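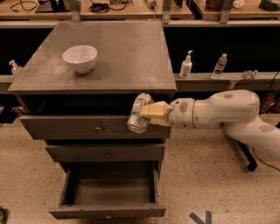

Cuaderno de taller, marzo. Evaluación del kit Valtunard (brazo, pinza y programa de tareas)

Continúo las notas del mes pasado. El kit lo tenemos en préstamo por 100 horas de uso y después hay que decidir si se compra. El precio ofrecido por Thammasiri es de 3268 euros, sin el soporte. El soporte son 915 más, y a mi parecer es caro para lo que es.

Tarea de hoy: cajonera gris, cajón de abajo abierto, botella de plástico arrugada como objeto. El cuenco blanco se queda encima del mueble y no se debe tocar.

Observaciones:
- La botella arrugada es un objeto difícil. El plástico transparente confunde a la cámara cuando la luz del techo hace reflejos.
- Hay que vigilar la esquina derecha del mueble. Con la botella en la pinza, el brazo ocupa más espacio que el que calcula el programa. He pedido a Ustov el parámetro de margen, porque en el manual no lo encuentro.
- Para entrar en el cajón de abajo, el antebrazo baja inclinado desde la derecha. La postura me parece correcta, pero el codo queda bastante alto y quisiera probar otra.

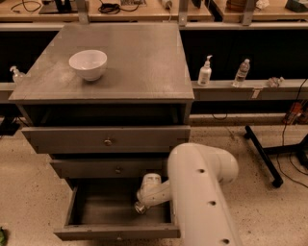

Comparación con Pundus

El kit de Pundus lo tuvimos solamente tres días, por eso comparo con cuidado. Su programa es más fácil de aprender, el de Valtunard permite corregir cada punto a mano. Para cajones prefiero el segundo.

Pendiente:
- preguntar si la garantía cubre los dedos de la pinza
- repetir con el cajón del medio
- recoger mejor los cables junto al soporte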